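Subject: Re: [allotments] Water butts and the trough at the Beaulieu end
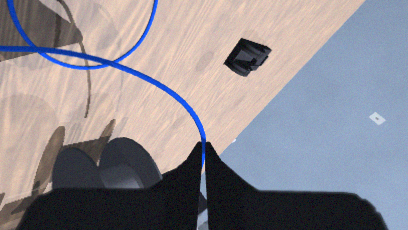

Thanks for the replies to my note about the butts. I've quoted the longest one below and answered it in pieces, as there were several questions in it and other people have asked me the same things separately.

> We're on the lower row at Beaulieu and the trough was down to the last few inches again by the evening. Is it worth us putting in a butt of our own, and if so what size? The shed roof is tiny. Also, does the group still get the discount at Natex, and has anyone tried linking two butts together?

On size: we have a 155 litre one on the side of the shed and I wouldn't go smaller. Our roof is small too, and one night of steady rain fills it. A second butt would have been more use to us than a bigger first one, because the overflow just runs down the path at the moment and makes a mess by the gate.

> The shed roof is tiny.

It matters less than you'd think in spring and more in July, when there isn't any rain to catch. By then you are back on the trough whatever you've got. What the butt does is get you through May and most of June without walking up and down with cans.

> does the group still get the discount at Natex

Yes, but you have to give the site name at the till before they ring it through. They won't put it on afterwards. It covers butts, stands and guttering, and not compost. I paid full price for the stand the first time because I forgot.

> has anyone tried linking two butts together?

We did it at the old site with the Cokavetti kit, the one with the ribbed hose. It worked well for two summers and then the hose split in a frost. Drain it down before winter, or take the hose off and put the caps in. The holes have to be at the same height on both butts, so get them both on their stands and level before you drill anything. Paving slabs are fine to stand them on. Bricks on bare soil are not – ours leaned after a month and the tap ended up facing the fence.

Other things people asked:

- Lids. Please fit one. Open butts are full of mosquito larvae by midsummer, and they are a danger to small children and hedgehogs.
- Taps. The plastic ones drip. A brass one costs a bit more and takes ten minutes to change when the butt is empty.
- Green water. It's fine on established plants. I use the trough for seedlings.
- Hoses on the trough. Still not allowed, including with a pump.

On the trough itself, the float valve sticks. If you find it low and not refilling, lift the arm and let it drop, and it usually starts again. The plot holders at Kenusel share our supply and have had the same trouble. They priced up a 3000 litre tank to sit behind their hut and decided against it, mostly over the cost of a base. I'd be interested in something smaller between the two sites if they are still talking about it.

I have a spare diverter for square downpipe which doesn't fit ours. First reply can have it. I'm usually on the plot from 6 in the evening.

Plot 90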